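Slate-look worktop with red walls, too dark?

flikum_55
2019-06-03
Doing up the back room and stuck on the worktop. I like a mottled grey with pale veins, but the quote from Mondal was nearly 3000 with fitting. My partner says it will make the room gloomy.

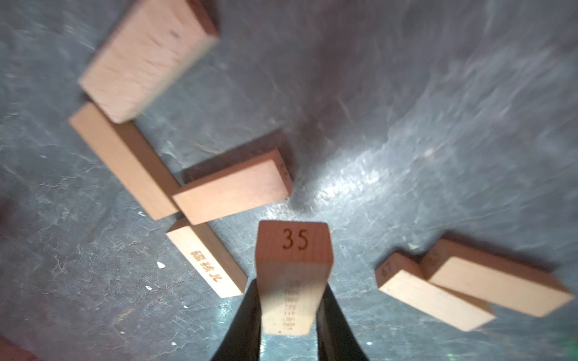

Block 35 on the mottled grey-blue.

The other half of the question is paint. I want a brushed red, two shades, dark over light. 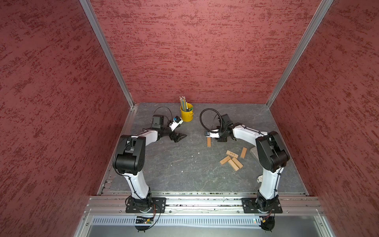
Re: Slate-look worktop with red walls, too dark?

Gener
Red is fine if the lighting is good. I'd worry more about the top. Veined grey hides crumbs and scuffs well, but you lose small screws on it. Ask for an offcut and live with it for a week. 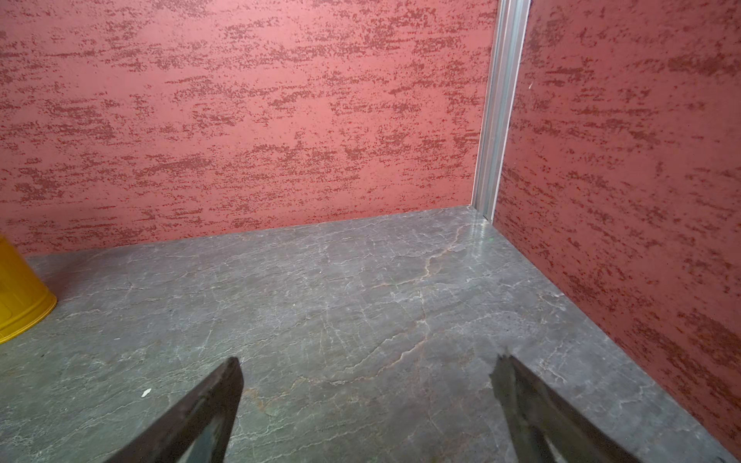
Dinesh Howlader
Disagree about the red. I had it in the hall in Emden and painted over it by October. Took 139 quid of paint to cover. Keep the grey and go off-white on the walls.

flikum_55
Off-white shows every mark with our two. I could do red on the back wall only and keep the sides pale.
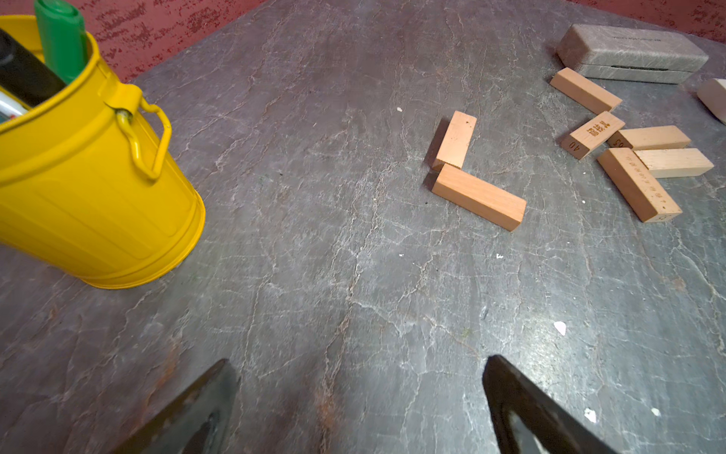
That would cut the paint bill as well, and leave me 300 for lights. Will ring Mondal about an offcut.

Gener
One red wall looks half finished to me. Do all of them or none.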